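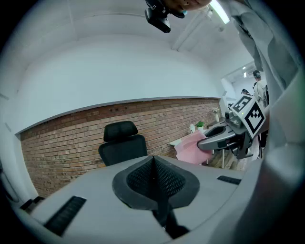 Student Projects / Facilities and Interiors

Keeping a Shared Office Chair Clean: Project Report

Submitted 10th October

1. Background

The project room on the ground floor of the Kasari building is shared by several course groups. It has an exposed brick wall with a thin gray ledge along the top of it, and white painted wall from the ledge up to the ceiling. Lighting is fluorescent. The main seat in the room is a black office chair with a high mesh back and a separate headrest.

Before the project, the chair had no cleaning routine. Floors were done by the building contractor, but furniture inside project rooms was left to the people using them. Our course asked for a small maintenance problem that could be studied with a low budget, and we picked the chair.

We wanted to know two things. The first was how often the chair needs wiping to stay in a state that users call clean. The second was whether a plain damp cloth does as well as a cleaning spray.

2. The room and why it matters

Old brick sheds. A fine reddish grit comes off the mortar joints, mostly in dry weather, and it settles on the ledge and on whatever stands close to the wall. In August, when the windows were open most of the day, we could write in the dust on the ledge after a weekend. The white part of the wall stays clean by comparison.

The grit is a problem for mesh in particular. On a smooth surface it wipes off. In mesh it sits in the openings, and pressing hard with a wet cloth pushes it further in. We found this out in the first week and had to change the method.

There is also a red fire extinguisher cabinet against the brick wall. The chair must not be parked in front of it. This limited where we could leave the chair between sessions, and we marked its place on the floor plan for the other groups.

3. Materials

Cotton cloths, bought as a mixed color pack. Pink was used for the seat and armrests, yellow for the back and headrest.
One 600 ml bottle of Pekine surface spray.
A soft brush with a long handle.
A bucket, and tap water.
A printed log sheet kept in a folder by the door.

The Brabec workshop lent us the brush. Everything else came out of the course budget.

4. Method

The trial ran for 14 days with plain water, and then for the same length of time with the spray. Each cleaning session followed the same order:

Brush the mesh from the headrest down, dry.
Wipe the headrest and the frame of the backrest.
Wipe both armrests, top and underside.
Lay the cloth over the front of the seat and work toward the back.
Rinse the cloth and hang it up.

We started with the seat at first and did the back last. This was a mistake, as the grit brushed out of the mesh landed on the seat we had just finished. The order above is the corrected one and was used for all logged sessions.

The damp cloth was wrung out until it no longer dripped. In the spray half, 5 pumps were put on the cloth and none on the chair itself. 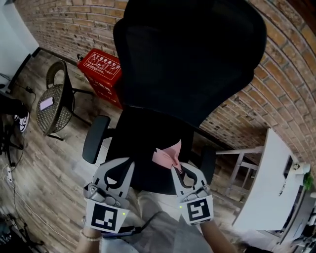
Figure 2. The high-backed mesh chair with the pink cloth over the front of the seat. Brick wall and extinguisher cabinet behind.

5. Results

Users were asked to rate the chair as clean, acceptable or dirty on the log sheet. With plain water, a session every second day kept the ratings at clean or acceptable. Leaving it for longer brought the first dirty ratings, nearly all of them for the armrests. The mesh back was hardly mentioned.

The spray gave the same ratings for the seat and back. It was better on the armrests, where the padding picks up skin oil and water alone left a dull film. Two users complained about the smell.

The brush made the biggest difference to the mesh. In sessions where it was skipped, the yellow cloth came away red-brown and the mesh still looked dusty from the side.

6. Limits

We had one chair in one room. The ratings are opinions, and some users filled in the sheet more often than others. The weather turned damp during the spray half, so there may have been less grit to remove - we did not measure this.

7. Recommendations

Brush and wipe every second day with a damp cloth. Use the spray once a week, on the armrests only. Wipe the ledge before the chair, using a separate cloth. Keep the chair clear of the extinguisher cabinet at all times.

The log sheet and floor plan have been handed over to the Lurkell group, who have the room next term. The cloths are in the bucket under the sink.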